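Setting up the Turnia gripper kit for round fruit

The Turnia kit ships with two fingers, a wrist camera and the Jirby control app. Out of the box it is tuned for blocks and boxes. Fruit needs a softer setup, and you can do it in 11 minutes or so.

1. Bolt the fingers on and run the self test in Jirby. Don't skip the self test.

2. Open Grip, then Force. The factory setting is 81. Bring it down to 70 for citrus. We tried lower and dropped a lot of fruit.

3. Put the fruit on a pale, flat surface. Keep a plate or bowl within reach of the arm.

4. Jog the arm down with the fingers wide open. Both tips should show in the wrist view at the same height. If one sits higher, go back to step 1 and reseat it.

5. Close in small steps until both fingers touch the fruit, then save the position as a preset. Jirby holds 6 presets.

Wrist camera views, fingers closed on a fruit and fingers open:
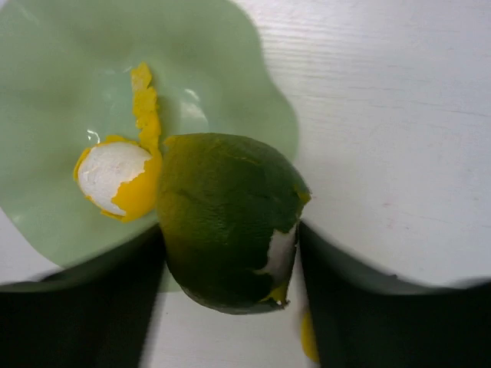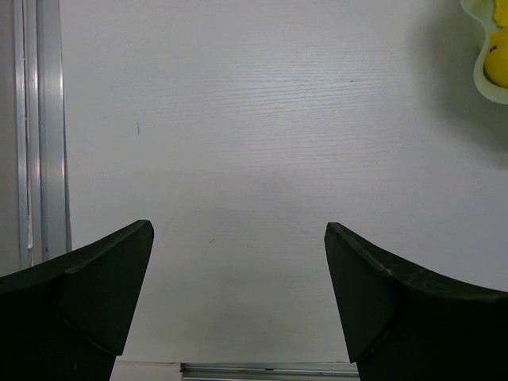
6. Wipe the finger pads after every session. Citrus juice dries sticky and the grip gets harder to judge.

The Ulley pads sold as an add-on fit the same bolts. We would buy them for tomatoes but not for oranges or lemons. If you change pads, redo steps 2 and 5.

14 shares | 3 comments

Contact | © 2018 Saengthong Automation | Back to top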